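From: Shagufta Rizvi
To: floor-and-fittings list
Date: Feb 28, 2023
Subject: Re: [floor] what happens to the hanging team

Replying on list and not just to you, three people have asked me the same thing in the corridor since this went out. Typing fast, van is due.

> Can someone say plainly what the gripper work at Plarnvstead is for?
> We have been told it is "a trial". We were told the label printer was
> a trial too and that was the end of two evening shifts. Those of us on
> hanging and display at Rikville would like to know
>
> 1. are our hours safe
> 2. who is teaching the thing, and are they paid extra for it
> 3. is anybody being timed
> 4. what do we say to the new starters
>
> Also the rota for February went up with 3 names missing from the
> packing side and no explanation. Not having a go at anyone. But people
> are reading things into it.
>
> Rajput

OK. In your order, more or less, except the rota which I'll do first as it's quick. The 3 names are on the Plarnavstead rota instead. They are the ones doing the demonstrations. Should have been a line at the bottom saying so and there wasn't, my fault, I sent the sheet before it was finished. Corrected one is on the board by the kettle.

What it is for. Small fabric stuff. Hats, scarves, gloves, the soft things that come out of the box in a lump and have to go on a spinner or a peg. Hard goods the Plerker line already does and has done since before I came. Soft goods it can't, it drops them or picks up two or hangs them by a corner so they slide off. So the idea is people do it by hand, but through the grippers, over and over, and the movements get recorded and used for training. No robot arm doing the hanging at this point. It's a person both sides.

I did a day on it myself because I didn't want to be writing emails like this about something I hadn't tried. Some notes from that, for whoever goes next:

- It is slower than your hands. A lot slower. You know exactly what you want your fingers to do and you've got two fingers a side. First hour I wanted to throw them.

- Wrists. Nobody warned me. The weight isn't much but you are holding it out in front of you. Breaks are every 50 minutes and I have asked for that to be shorter, waiting on an answer.

- Keep the cables out of your elbow.

- You work over a white board with the wire rack stood on it, piece in one gripper, the other one free for steadying or for opening up the fabric. Dark cloth crumples up and you can't tell which edge you've got, so shake it out before you go near the hooks. 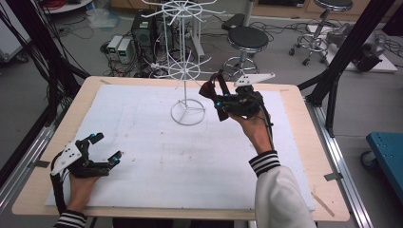
- Lower ring of hooks before the upper. That's just what they've asked for, you'd do it the other way in the shop.

- If you drop one, leave it and say so. They want the drops kept. I kept apologising, which is daft.

Now the questions.

1. Hours. What I have in writing is that nobody on hanging loses contracted hours this year on account of this. Contracted. I asked about overtime and got a much woollier answer, and I'm not going to dress it up for you. If the soft goods side works as well as the hard goods side does, there will be less evening overtime at Rikville. I think everybody can work that out. What I've asked for is notice, in weeks, in writing, before any change to the evening pattern, and that the first go at any new job on the line is offered to people already hanging. I don't have a yes to that yet. I have "we'd expect so".

2. Who is teaching it. The three from packing, and from next month anyone who puts their name down. Yes there is a payment, it's a skills rate on top of the hourly, same as the forklift one. It was left off the notice. It's now on the notice. The target is 4,000 goes across all the item types and they had 335 at the last count so there is plenty to go round and it won't all be done by the time your name comes up.

I do think it should be hanging people doing it, by the way, and I've said so. Packing got asked first as they happened to be quiet. But there's a knack to getting a hat on a hook so it faces out and doesn't take the next one off with it, and that's our knack, and if it's going to be copied it ought to be us that gets paid for it. I realise not everyone feels that way. Someone said to me it's like training up your own replacement and I hadn't got a good answer for her. I'd still rather we were in the room.

3. Timing. The recordings have times on them, they can't not. I asked could a manager pull out one person's times and was told they are stored under a number and not a name. With three people doing it I don't think a number hides much. Have asked for it to be put in the agreement that times from the grippers can't be used for appraisals. Please nobody sign the consent sheet until that line is in. If you have already signed come and see me, you can withdraw it, theres a form.

4. New starters. Tell them what's above. Don't tell them it's nothing and don't tell them they'll be out by summer, I have heard both this week.

Meeting with the Plerker people is being fixed up, I'll post the time when I've got it. Want questions from this list before then. Short ones please, and not only about money, someone raised eyesight and the lights and I thought that was a good one.

Rajput, you asked off list about your shoulder. Don't go on the grippers till you've been seen. Will ring you tonight.

Van's here

Shagufta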